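# Why Does a Box Make a Mess Feel Better?

My desk drawer used to be a monster. I'd open it to find a pencil and out would come rubber bands, a dried-up marker, half a cookie (I'm not proud of the cookie) and a key that fits nothing in my house. Then one rainy afternoon I put a few little boxes inside it, and suddenly I could find everything. Same drawer! Same stuff! Well, minus the cookie.

So I started wondering about boxes. Why do they work so well? And who thought of them?

## A very old idea

People have been putting small things into bigger things for a very, very long time. Long before there were drawers, there were baskets woven from grass and reeds. There were clay jars, too, and leather bags. If you had seeds or beads or fish hooks, you needed somewhere to keep them, or they'd roll off and you'd spend your evening crawling on the floor looking for them. I think kids back then got told to pick up their things just as much as you do.

Wooden boxes came along early as well. In ancient Egypt people had boxes for combs and jewelry and even for board games. Some of the game boxes had a tiny drawer built in for the pieces, so no one could say "I lost one." (Somebody still lost one, I bet.)

Cardboard boxes are the new kids. They only got popular in the 1800s, and they changed everything, because they're light and cheap and you can fold them flat when you're done.

## What your brain likes about it

Okay, now the brain part, and I promise it's short.

When you look at a whole floor covered in toys, your eyes have to hop all over the place. Block, sock, dinosaur, other sock, book. Your brain tries to keep track of all of it, and it gets tired. You might even say "I can't find it!" when the thing is right by your foot. I do this with my glasses.

A box draws a line around a group of things. Instead of a hundred bits and pieces, your brain sees one box of blocks and one box of dinosaurs. Much easier! Scientists have a word for putting small things together into one bigger thing. They call it *chunking*. You already do it with phone numbers – you don't remember one long string, you remember a few short bits.

## Deep box or shallow box?

This one took me years to figure out, so please enjoy it for free.

A deep box holds a lot, but whatever you want is always at the bottom. Always! You dig and dig and then you tip the whole thing over, and now you have a mess and an empty box.

A shallow box is more like a tray. It can't hold as much, but you can see every single thing in it when you look down. That makes it great for stuff you use or want often: hair things, stickers, a snack for later, your favorite eraser. Deep boxes are better for big things, like stuffed animals or winter blankets, where you can tell what's what even when it's all piled up.

My neighbor Noman Satti has a shop called Kamwood where he makes wooden trays, and he told me the trays people come back for are the low ones. "They buy a tall one first," he said, "and then they lose a spoon in it."

## The treasure box

My favorite kind of box isn't sorted at all. It's the treasure box. You can put a scrunchie in it next to a snack next to something fuzzy and green, and it makes perfect sense to you, even if it puzzles your dad. The rule in a treasure box isn't "all the same kind." The rule is "all the stuff I like."

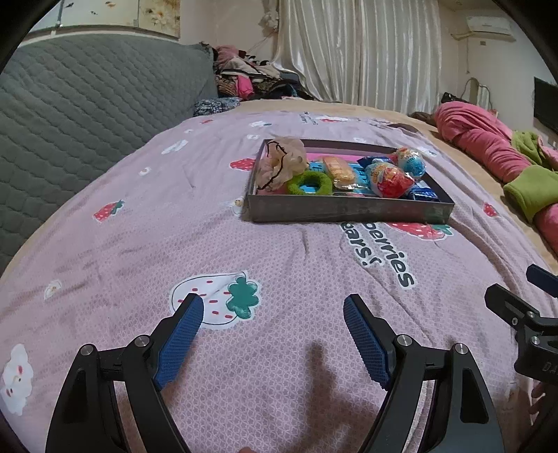 Page 17

A box like this one has low sides, so you can look right in. The bread-like snack and the round treats are all wrapped up, which is smart if you're going to keep food next to a scrunchie. Fuzz gets into everything!

There's one more trick hiding in a treasure box, and it has to do with color. Bright things are easier to spot than dull ones. If your box has a plain inside, try laying a sheet of bright paper on the bottom. You'll have a cheerful background, and a dull little pebble or a gray button will show up much better against it.

## Try it yourself

You'll need:

- one shallow box (a shoebox lid works fine)
- one deep box
- 17 small things from your room
- a friend with a timer

Put all your small things in the deep box and give it a good shake. Ask your friend to name one thing, start the timer, and find it. Write down how long you took. Now spread the same things out in the shallow box and have your friend pick something else. Do it a few times with each box, and swap places so your friend gets a turn.

Which one was faster for you? Did it matter what color the thing was? My nephew tried this on his bed and beat me every round, and then he asked if we could eat one of the small things, which was a granola bar. We split it in 2.

If you want to go further, cut strips of cardboard and make little walls inside your shallow box. Measure before you cut – I didn't, and one of my walls is a ramp now. The toy cars like it.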